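4/29/23 — adhesive shelf test, Cirnex lot, continued

Peel samples from the December batch pulled this morning. Strips conditioned overnight, then run at 90 degrees on the small tester. Coupons 1 and 3 failed in the adhesive layer, coupon 2 at the backing. Highest reading 122 g, well below what Fulvio logged for the fresh lot. Load cell zero checked before and after — no drift. 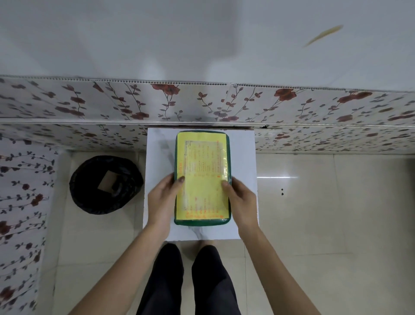

Oven set to 40 C for the second set. Nighat wants the Gaete film run on the same schedule so the curves can be laid over each other. Cut direction matters on that film; mark the machine direction on each strip before it leaves the roll.

Open: humidity log has a gap of up to two hours. Ask Florante for the Flesville copy.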